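4.2 Trying the Storkent kit on board-level work

I should say up front that we bought the Storkent kit with our own money, after the Pudivthorpe workshop in April, and that I went in a bit grumpy about it. Our old Samside gripper had done 130 insertions without much fuss and I didn't see why we needed another box of brackets. Still, the kit comes with the wrist camera already fitted (lovely!), and setting it up took me 80 minutes, tea included, against most of a day for the Samside.

For the trials we used desktop computers with the side panel off and everything left in place, cables and all. I know plenty of groups clamp a bare board to a bench and work on that. It's tidier, but the people who'd really buy a kit like this are repair shops, and they have to reach in past whatever happens to be there. We planned the approach paths with the Zúñiga planner, default settings, and only changed the speed limit near the board.

What I liked most was the reach. The finger linkages are slim, so you can come in at a slant and still get close to the socket, though the body behind them is chunky and you do have to think about where it's going to end up. Glare was my big moan. The camera sets its own exposure and I couldn't find a way to lock it, so shiny parts near the middle of the view tend to go white just when you want to see their edges (see Fig. 7).

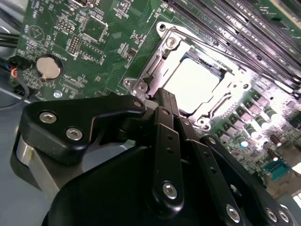 Vol. 7, p. 900

Fig. 7. Wrist camera view with the Storkent gripper near the processor socket. The square inside the metal surround is washed out; the coin cell and the "BATTERY" label on the left are much easier to pick out.

In the end I stopped using the middle of the socket as a landmark altogether and lined up on the screws and the printed lettering, which was slower to set up but a good deal less annoying. Storkent's support desk wrote back on Jul 22, 2025 to say manual exposure is on their list, with no date given. I'd wait for that before buying a second kit, but the first one is staying on our arm, and the trials in 4.3 all use it.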